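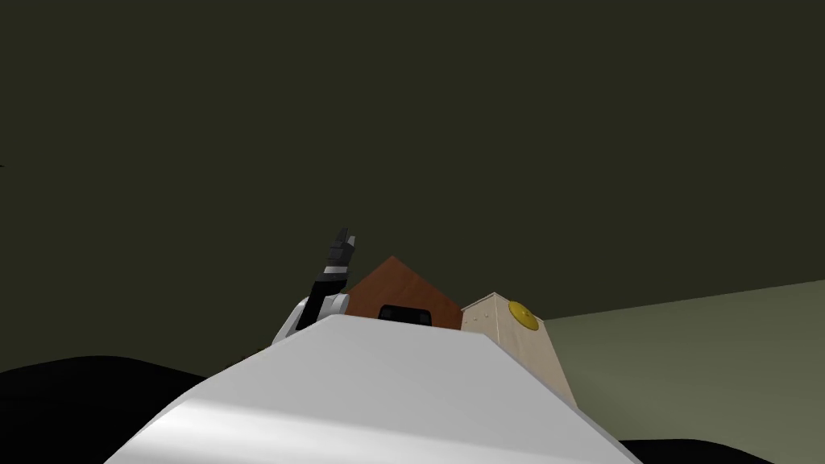

Fig. 1. Rendered view with white curved surface and segmented arm.

Tempo and Track Length in Club Music from Zusville and Stildale

Final project report, Music Technology II

Summary

This project looked at 23 electronic tracks released by producers from two neighboring towns. I measured the tempo of each track, the length of its intro, and the time before the first full drop. I wanted to know if tracks made for a live club night are built differently from tracks made mainly for home listening. The club tracks were faster and had much longer intros. The total length was close to the same in both groups, and I had not expected that.
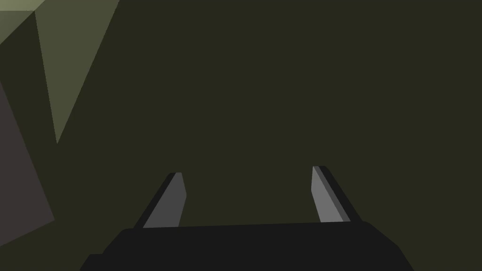 By Magdalini Fragkou
Department of Music, second year

Background

Zusville has had a monthly club night at Grillis since before I started college. Most of the people who play there also make their own music, and a lot of it comes out on a small label called Mohamedi. Stildale is the next town over and has no regular night. Its producers mostly upload tracks themselves, and few of them play out.

A DJ needs room to mix one track into the next. The usual answer is a long intro with drums only, so that two tracks can run together without the melodies clashing. Somebody listening on headphones does not need this and may skip ahead if nothing happens. I expected to see this difference in the tracks themselves. I also expected the club tracks to be longer overall.

Choosing the tracks

I used 15 tracks from Zusville and eight from Stildale. The Zusville tracks all came out on Mohamedi and had been played at Grillis at least once, according to the set lists the label posts. The Stildale tracks were self-released. I left out remixes, live recordings, and anything with no steady beat. That last rule removed two ambient pieces from Stildale that I would have liked to keep, but they could not be measured the same way as the rest.

The groups are uneven. I looked for more Stildale tracks in August and found several, but they were only short previews.

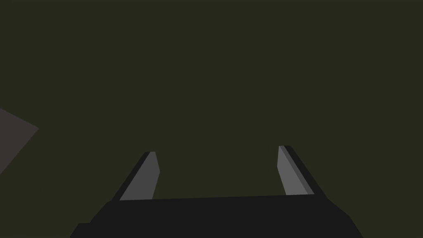
Measuring

I loaded each track into my audio software and let it detect the tempo. Then I checked it by tapping along for one minute. The software got 4 tracks wrong, each time by reading half the real speed. All of these had a half-time snare, and I used my tapped number for them.

For the intro, I counted from the first sound to the first bass note or melody, whichever came first. For the drop, I marked the first point where kick, bass, and main melody were all playing together. This was sometimes a judgment call. Two of the Zusville tracks bring the bass in through a filter that opens slowly over many bars. I marked the bar where the filter was fully open.

I wrote intro lengths in bars as well as seconds. Seconds make slow tracks look as if they have longer intros when the number of bars is the same.

Results

The fastest track was from Zusville, at 151 beats per minute. No Stildale track came near that. The Zusville tempos also sat closer together, and that makes sense for music that has to be mixed in one set.

Nearly all the Zusville intros were 16 or 32 bars. The Stildale intros varied a lot. One was a single bar, and another had a spoken sample and no drums at all. First drops came earlier in the Stildale group.

Total length did not follow the pattern. The Stildale tracks spent the extra time on breakdowns in the middle, and two of them had a second melody that the first half gave no hint of.
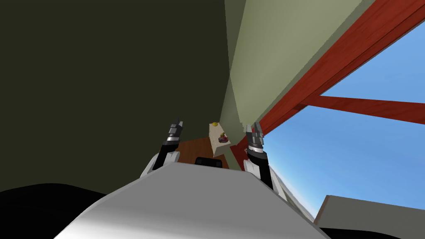 Fig. 2. Rendered view with dark olive-green wall, left, and paler green wall.

Problems and next steps

All the Zusville tracks came from one label, so some of what I found may be the taste of the person who picks the releases. A better study would include Zusville tracks that Mohamedi did not put out. I would also ask the producers how they decide on an intro. I emailed three of them and got one reply, too late to use.

The full table of tempos and bar counts is in the appendix, with the tapped values marked by a star.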